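Stoltance Laundry, Rasham: part-time sorter and presser wanted

We need someone for the sorting room at our Waaka Road site, four mornings a week from September. Pay is weekly. You will work with Daichi Yoshida, who runs the morning shift, and be trained on the press in your first fortnight. Heavy lifting is part of the job. Parking is free, and the 201 bus stops outside. 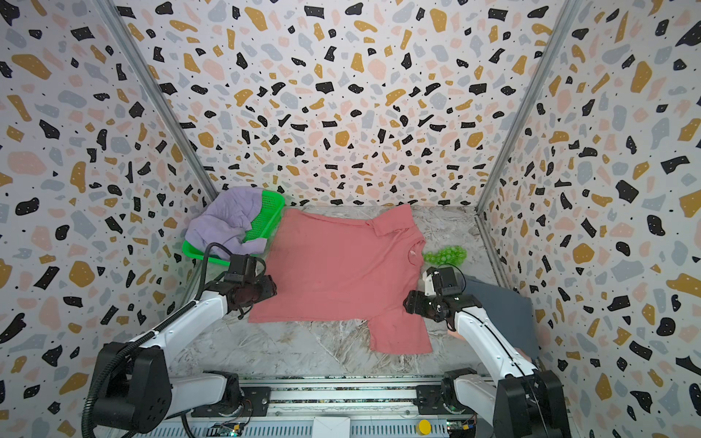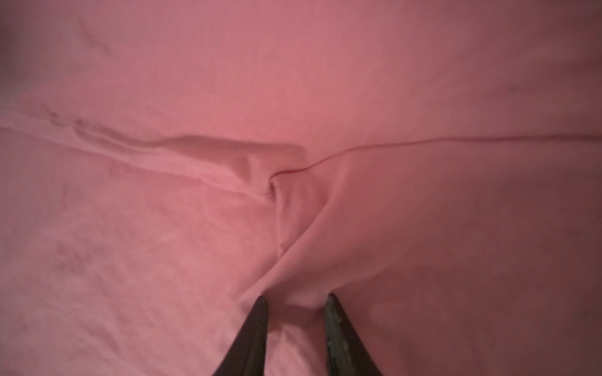
Applicants should be able to read care labels and tell fabrics apart by feel. Most of our work is hotel linen, but we also take staff uniforms, and a pink polo shirt must never go in with white sheets. Apply in writing by July 26, 2009, quoting reference 1349.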